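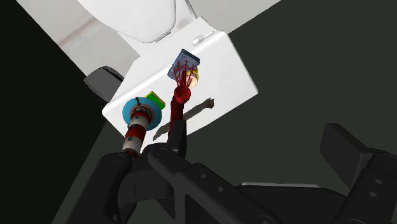 Do you need a message queue for a small web app? Most small apps get by fine with a jobs table in the database they already have, and you can move to a queue later if the table starts to hurt.

I got that answer from Eusebio Echeverri, who has spent most of the last year pulling a queue *out* of Pomgate, the booking app his team looks after. I'd called him to talk about something else entirely (retries, my favorite gloomy topic) and we never got there.

"We had 2 people on the backend and 27 kinds of messages," he told me. "I could name maybe half of them without opening the code."

I laughed, and then I thought about my own project and stopped laughing.

The old setup went like this: a request came in, Pomgate wrote a row, then published a message, and a worker called Mosquera picked it up and sent the email or built the invoice. Fine, until the row got saved and the message didn't. "You'd have a booking with no confirmation," Eusebio said. "The customer calls, support asks us, and we go digging through two sets of logs that don't agree on what time it is."

So now the job goes into the same transaction as the booking. Both land or neither does. Mosquera is still there, but it polls a Postgres table and locks the rows it wants with `SKIP LOCKED`, which I will admit I had to look up while he was talking – he heard me typing.

What about speed, though? I pushed him on this one, because it's what everyone brings up.

"On our worst morning in August we did 2000 jobs in an hour," he said. "Postgres didn't notice. I noticed, I was staring at the graph."

He isn't against queues at all! His last job was on Turenard, where events fanned out to a whole crowd of services, and he says he'd never try that with a table. He also grumbled about cleanup. Finished jobs pile up, the table bloats, and for a while their nightly delete was slower than the work itself until they split it into small batches.

I asked what he'd tell someone starting this week. "Write the job function so it can run twice without hurting anybody," he said. "Do that first. Then put it wherever you want."

Which is sort of about retries, so I'm calling that a win. We've got another call set up for the rest of it.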